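Tretoseo Hand-Held Gripper Set — what to plan before you order

The Tretoseo set is for teams who want to record handling work in real rooms, before they spend money on a robot arm. One person works with a gripper in each hand. The set is sold by Covelen and it is packed in one case.

**In the case**

- 2 hand-held grippers
- 4 spare finger pads
- charger and cable
- printed setup guide

**Where to use it**

Most buyers budget for a laboratory table and forget the home. We advise to plan both. Soft and light things are more difficult to hold than boxes, so please include them in your first list of objects. Foam, tissue, cloth and thin packaging are good to start with, and they cost almost nothing.
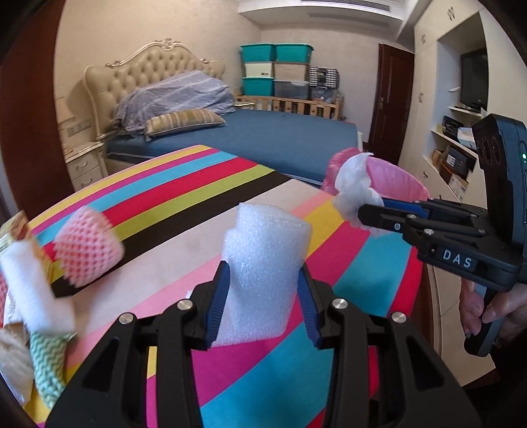

*Foam tube and tissue, handled over a striped mattress or cushion top.*

**Budget notes**

The price of the set is only one part. Count also the hours of the operator, the storage for the recordings, and new pads. Gion Sutter, who prepares our quotations, suggests to reserve 10 percent of the budget for wear parts. For a project longer than 5 weeks, a second set is often cheaper than the lost days when one gripper is in service.

If you will later buy an arm, tell us the model early. The Drilberg mount fits most small arms — but not the older Amato flange, for which an adapter must be ordered separately.

**Delivery**

Orders received before the end of the year are shipped in January. Training for two operators is included and is done by video call. For a written quotation, please contact Shahab Vahidi at the Covelen sales desk and mention the number of operators and the country of delivery.

Page updated November 21, 2020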